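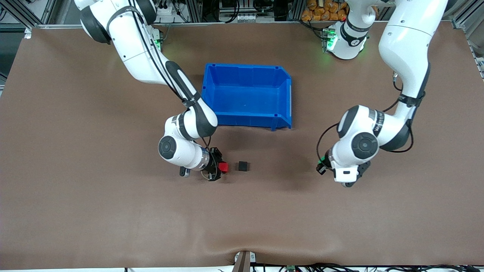 ## [Weseck 메일링 리스트] Re: 큐브 담기 작업, 예제 수집 방법

**보낸 사람:** Thongchai Meesuk
**날짜:** 2018년 8월 22일

안녕하세요, Kevser 님, 그리고 여러분.

답장이 늦어서 죄송합니다. 저는 한국어로 기술적인 글을 쓰는 것에 아직 익숙하지 않습니다. 이상한 표현이 있으면 알려 주시기 바랍니다.

Kevser Yalçınkaya 님이 다음과 같이 쓰셨습니다.

> 7월에 받은 Wurketti 묶음을 열어 보았습니다. 에피소드가 93개 있는데, 그중 22개는 큐브가 상자에 들어가기 전에 기록이 끝납니다. 이것을 실패로 표시해야 합니까, 아니면 지워야 합니까?
>
> 그리고 Akyol 쪽에서는 두 팔을 모두 쓰는 예제를 원합니다. 지금 묶음에서는 오른팔만 움직이는 경우가 많아 보입니다. 시작 배치도 너무 비슷하지 않습니까?

먼저 첫 번째 질문에 대답하겠습니다. 22개는 지우지 말아 주십시오. 다만 "실패"라는 표시도 정확하지 않다고 생각합니다. 조작자가 녹화를 일찍 멈춘 것과 로봇이 큐브를 떨어뜨린 것은 서로 다른 일입니다. 저는 `incomplete`라는 표시를 새로 만들었습니다. 학습할 때는 이 22개를 빼고, 집는 동작만 따로 볼 때는 다시 넣어서 쓰면 됩니다. 끊긴 것과 2개의 중복 파일을 빼면 69개가 남습니다.

두 번째 질문은 조금 더 어렵습니다. 맨 위에 붙인 사진에서는 빨간 큐브가 오른팔 그리퍼에 닿아 있고, 검은 큐브는 그 바로 옆에 있습니다. 왼팔 그리퍼는 열린 상태입니다. 사진에서는 오른팔이 왼쪽에 보이니까, 라벨을 붙일 때 주의해 주십시오. 저도 처음에 두 팔을 반대로 적어서 9개를 다시 고쳤습니다. **팔 이름은 항상 로봇 기준으로 적습니다.**

두 큐브가 이렇게 가까이 있으면 한 팔이 집을 때 다른 큐브를 밀 수 있습니다. 저는 이런 배치도 필요하다고 생각하지만, 전부 이런 배치이면 곤란합니다. 그래서 다음 수집부터는 이렇게 하고 싶습니다.

- 큐브 사이의 간격을 에피소드마다 바꿉니다. 한 칸 정도의 좁은 간격도 남겨 둡니다.
- 빨간 큐브와 검은 큐브의 좌우를 바꾼 예제도 같은 수로 모읍니다.
- 파란 상자는 빈 상태로 시작합니다. 위치는 매트 안에서 조금씩 옮깁니다.
- 한 에피소드 안에서 두 팔이 각각 큐브 하나를 담당합니다. 어느 팔이 먼저 움직이는지도 기록합니다.
- 큐브가 모두 상자에 들어가고 두 그리퍼가 상자에서 나온 다음에 녹화를 멈춥니다.

매트의 주름에 대해서는 아직 결정하지 못했습니다. 앞쪽 가운데에 얕은 주름이 하나 있습니다. 매번 펴는 것이 좋은지, 그대로 두는 것이 학습에 도움이 되는지 저는 잘 모르겠습니다. Tarkevbridge에서 비슷한 매트를 써 보신 분이 계시면 의견을 부탁드립니다.

조작 속도에 대해서도 한 가지 부탁이 있습니다. 큐브를 집기 직전에 오래 멈추는 습관이 있는 분이 계십니다(저도 그렇습니다). 모델이 이 멈춤까지 배우기 때문에, 천천히 움직이더라도 계속 움직여 주시면 감사하겠습니다. 잘못 집었을 때에는 녹화를 끊지 말고 다시 집어 주십시오. 다시 집는 예제가 지금 묶음에는 매우 부족합니다.

Kevser 님, 수정한 라벨 파일은 공유 폴더의 `wurketti_labels_v2`에 올렸습니다. 시간이 되실 때 `incomplete` 항목만 확인해 주실 수 있습니까? 다른 의견이 없으면 다음 주부터 새 규칙으로 시작하겠습니다.

감사합니다.
Thongchai Meesuk 드림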